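Getting the Two-Hand Task Running Before Club Night

Posted 8th October, Vistadport Robotics Club, simulator track

If you signed up for the simulator track because you thought it meant less tidying, welcome. Your job this term is to make two robot hands put a cup in a rack, a chore most of us have been avoiding at home for years.

You need the club laptop image with Sument installed and a copy of the Kravchuk starter project. Unzip it somewhere with no spaces in the path. Yes, it still matters. I have stopped asking why.

Step 1. Open the project and load the scene called cup_rack. Press play and do nothing. If anything moves, your physics step is too long. Halve it and try again.

Step 2. Set the stiffness of every finger joint to 40. The slider goes much higher and you will be tempted. At high stiffness the fingers treat the cup as an insult and send it into the wall.

Step 3. Write the right hand first. Bring it in over the cup with the fingers open, stop, then close. Three separate moves, please. Teams that blend them into one graceful sweep get a graceful sweep and a cup on its side.

Step 4. Now the left hand. It steadies the rack, so it only has to arrive and stay put. Approach slowly and stop as soon as the contact readout twitches. The wires are thin, and a finger that goes a little too far ends up inside one, after which the simulator resolves the matter with some violence. 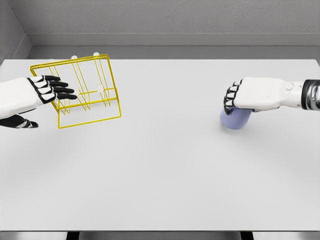 Minh says to run the left hand before the right, as the rack is the thing that wanders and the cup will happily wait all evening. Fair enough. Both orders pass the check, so pick one and write it in your log.

Step 5. Lift. Raise the right hand straight up before you move it sideways. If the cup slides out, close the fingers a touch more and leave the stiffness alone (see Step 2, which I wrote for you personally).

Step 6. Save the run and send it through Clineo, which replays it 40 times with the cup nudged to a new spot each time. Anything over 90 seconds for a single replay counts as a miss, however heroic the ending.

Bring your log on club night, including the bad runs. Shared scripts go in the team folder, and please don't name yours final. There are several in there already and they all do different things.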